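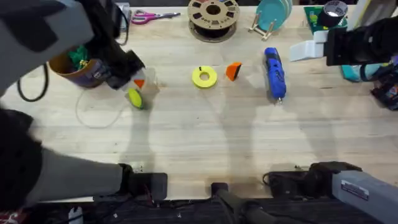
How often should a running shoe insole be replaced?

Replace it when the heel no longer springs back after a thumb press, or when the forefoot foam has taken a visible print of the ball of the foot. For most runners the insole reaches that point before the outsole does.

Last updated: 4/17/20
Reading time: 2 min

Lustex Replacement Insole for Running Shoes

The Lustex is a removable full-length insole for neutral and mild stability running shoes. It replaces the factory sockliner and is not meant to be stacked on top of it. Stacking raises the heel in the collar and reduces toe box volume, which leads to slipping at the rear and pressure on the nails.

Construction

The insole has 2 foam layers. The upper layer is soft open-cell foam under a knit top cloth. The lower layer is firmer and carries the arch contour and the heel cup. The layers are bonded over their full area. Earlier production was bonded at the edges only and could wrinkle under the forefoot after repeated soaking. Full bonding was introduced with the December production run and applies to all pairs now in stock.

Thickness at the forefoot is 4 mm. The profile rises gradually into the heel cup. The top cloth is stitched to nothing and has no raised logo.

Fit and trimming

Order by the size printed on the shoe tongue. If the shoe falls between two insole sizes, order the larger one and trim.

Remove the factory sockliner and lay it on the Lustex, heels aligned. Trace the toe outline with a pen. Cut inside the line at the toe only. Do not trim the heel cup or the arch side. The printed guide lines on the underside are approximate, and the old sockliner is the better template.

In racing flats with a glued sockliner, peel slowly from the heel. Residual adhesive can be left in place if it is flat. Lumps should be scraped off before fitting.

Compatibility

The Lustex has been checked in the Grosudum road trainer, the Lakatos racing flat and the Mandora trail shoe. It drops into the Grosudum without trimming in whole sizes. The Lakatos has a narrow waist, and the arch flange may ride up against the upper on the medial side; the low-volume version fits better. The Mandora has a drain port under the midfoot, which the insole covers. Drainage is slower as a result.

Spikes and cross-country shoes are not supported.

Break-in

Wear the insoles for two easy runs before a workout or race. Some lateral heel firmness is normal in this period.

Care

Hand wash in cool water with mild soap. Press between towels and air dry flat. Do not machine dry, and do not leave on a radiator or in a closed car. Heat shrinks the lower layer, and a shrunken pair cannot be restored.

Warranty and returns

Delamination is covered for 100 days from delivery. Untrimmed pairs may be returned in the original sleeve. Trimmed pairs are accepted only for a bonding defect. Compression of the foam through use is not a defect.

Sold in pairs. Left and right are not sold separately.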